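Ticket: Delegate briefing packs – country notes showing the wrong summit
Opened by: Kathleen Cullinane
Status: Open, waiting on Drasgate
20 May 2024

Hi all, me again, sorry! I'm putting together the packs for the trade bloc summit and the country notes keep pulling in the April foreign ministers' meeting instead. So our people would walk in with the old joint statement, the one that still has the sanctions paragraph everybody fought over. Not great.

What I've tried so far: cleared the cache, logged out and in, switched browsers, rebuilt the pack from scratch. Same thing each time. The title page says summit, then you scroll to the notes and it's April all over again.

Update: Philomena Hayes had a look from her desk and she gets the right notes for the Inden delegation but the wrong ones for everyone else. So it isn't just my login, phew.

Update: I exported the whole archive to check (3,363 documents, my poor laptop) and the new statement is definitely in there. It's filed under "bilateral" though, and the pack builder only looks under "multilateral". Arvo Riihimäki says the Heffernan import did that when it read the first line, where the two host ministers are named. I moved 2 of the files by hand and those came through fine – then the overnight sync put them right back where they were. Argh.

Reply from Drasgate support, pasted in so we have it: "Please turn off automatic filing for the affected folder and re-import." I did turn it off. The re-import stops at the Rirkisano annex with a message that just says "language not set". The annex is in two languages, so I can see why it's confused, but there's no way to pick both.

Catríona Ó Dubhghaill needs the voting positions before the ambassadors' lunch, so for now I'm pasting the correct statement into each pack myself. Please don't press Rebuild on any of them or my pasting gets wiped!
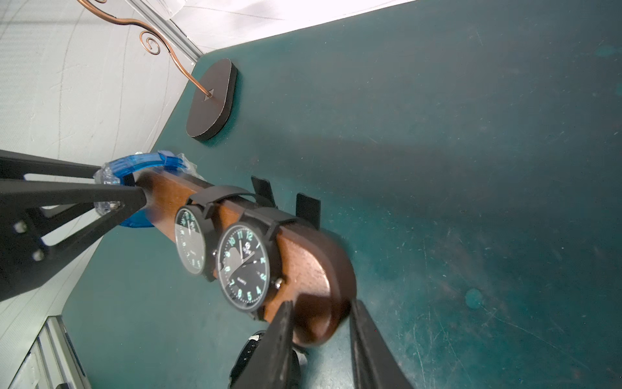
Still to do: ask Drasgate if we can split the annex into separate files without breaking the footnote links, and get the sync paused until they answer. Arvo has the admin rights for that one, I don't.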